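Mobile Robotics > Notes > Teaching by Driving

January, by Silvia Šťastný

It has been my responsibility this winter to prepare the driving demonstrations for Catora, our outdoor wheeled robot. The method is simple to state. An operator steers the robot by remote control across open ground, and the commands are stored together with the camera view. The robot is later asked to choose its own steering from what it sees.

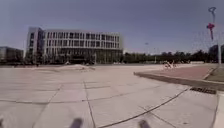 Bokdale Field Robotics Group

We hold 546 demonstrations at present. Each lasts up to 15 minutes, although the shorter ones have generally proved more useful. Hiếu Đào reviews them for sudden corrections at the controls, which the robot is inclined to copy faithfully.

Open paving was expected to be the easy part. A corridor tells the operator where to go; a plaza does not, and two operators given the same destination will take quite different lines. Where a heap of sand lies on the slabs, one passes to the left and another to the right – and a model trained on both may settle on the middle. We now agree the side before setting off.
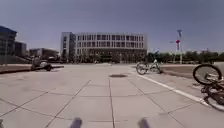 The second matter is speed. Our operators were slowing well before each obstacle, out of courtesy to the machine, and the robot learned to hesitate in the same manner. The present instruction is to hold a steady pace and to begin turning three metres out. Hiếu considers this too late for parked bicycles and has asked for a separate set of runs – I have agreed to drive the first of these myself.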